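Numbers on Youth Team Uniforms Should Belong to the Club
Opinion, by Zdeňka Oravec

Most youth basketball clubs sell the uniform to the family. The player picks a number, the number is printed, and the set goes home for good. I have handled uniform records for a club with 200 registered players, and I think this arrangement is a mistake. The club should own the sets, assign the numbers, and collect everything at the end of the season.

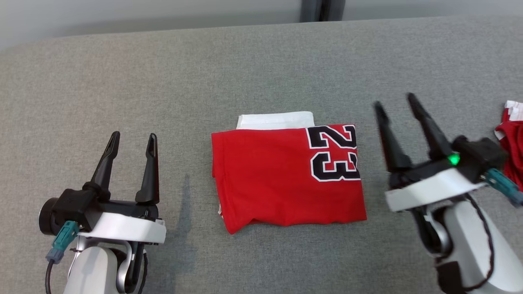 A red jersey, number 23, folded. 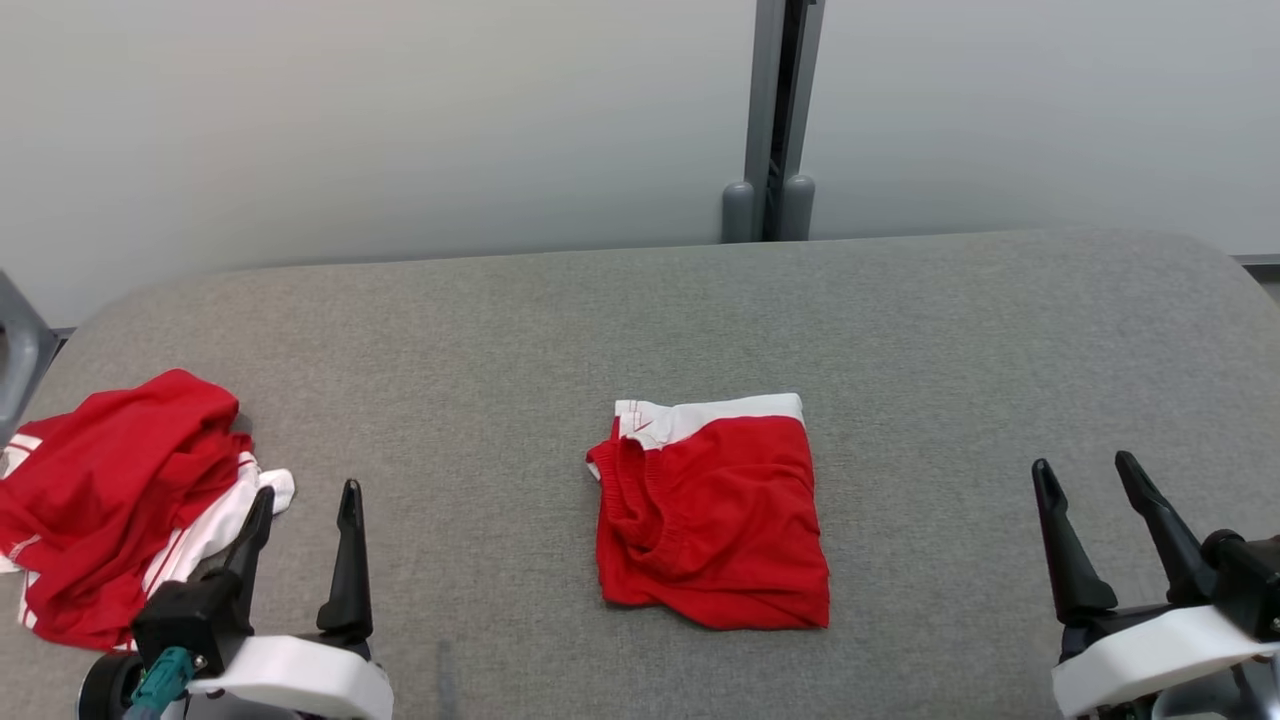 Red shorts, folded.
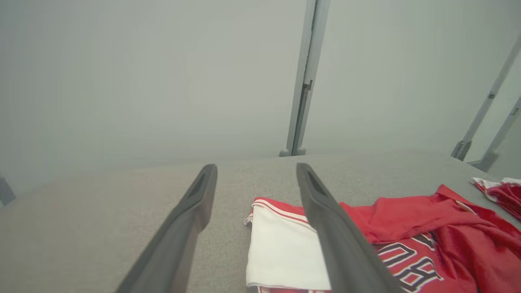
The usual objection is cost. A club that owns its uniforms has to pay for them up front, and small clubs do not have cash in January, when suppliers want orders confirmed. The objection is fair for the first year. After that the figures change. Under the family purchase model, every child who grows a size buys a new set, and the old one goes into a drawer. Under the club model, the outgrown set moves to a smaller player and the family pays a seasonal fee. Our opening order came to $2,000 for the two youngest age groups. We have not placed another full order for those groups. Replacement orders have been for single pieces.

The second objection concerns numbers. Parents dislike having a number assigned. Muthoni Khaemba, who coaches our older group, argued against me on this point for most of a season. Her position was that a number is part of why a child shows up. I do not dismiss that. But when numbers are sold, duplicates are certain. Two players who never shared a roster move up in the same year, both wearing 23, and one of them has to buy a new jersey or play with tape on the back. The scorer's table cannot work with duplicates. A fixed inventory, with one jersey per number per size range, removes the conflict before it starts.

Size is the harder technical problem. A number tied to a garment is also tied to that garment's size, so a player who needs a large cannot have a number that exists only in small. We handle this by splitting the numbers into bands, with low numbers in small sizes and high numbers in large. The bands overlap by 5 numbers so that players near a boundary have some choice. The overlap matters more than I expected. Before we added it, most of the complaints came from that boundary.

Printing should be specified in writing. A set that will be used by several players in turn needs numerals that survive repeated washing, and the cheapest heat transfers do not. We asked two printers, Filusance and Urkside, for a sample panel and ran each one through 30 wash cycles before ordering. The Urkside panel lifted at the corners of the numerals. The Filusance panel did not. The test took one person with a home washer a few weeks of ordinary laundry, and any club can repeat it.

Shorts are a separate matter. Many clubs that lend the jersey still sell the shorts, on grounds of hygiene. I see little basis for this, given that both pieces go through the same wash. The practical result of selling them is a team in three shades of the same color, bought in different years. Lend both, and record them as separate items, as they wear out at different rates.

Deposits work better than fines. A fine has to be chased after the family has left the club. A deposit is already in hand, and the return rate reflects that. Ours is set slightly above the replacement price of the jersey and is refunded on the day both pieces come back.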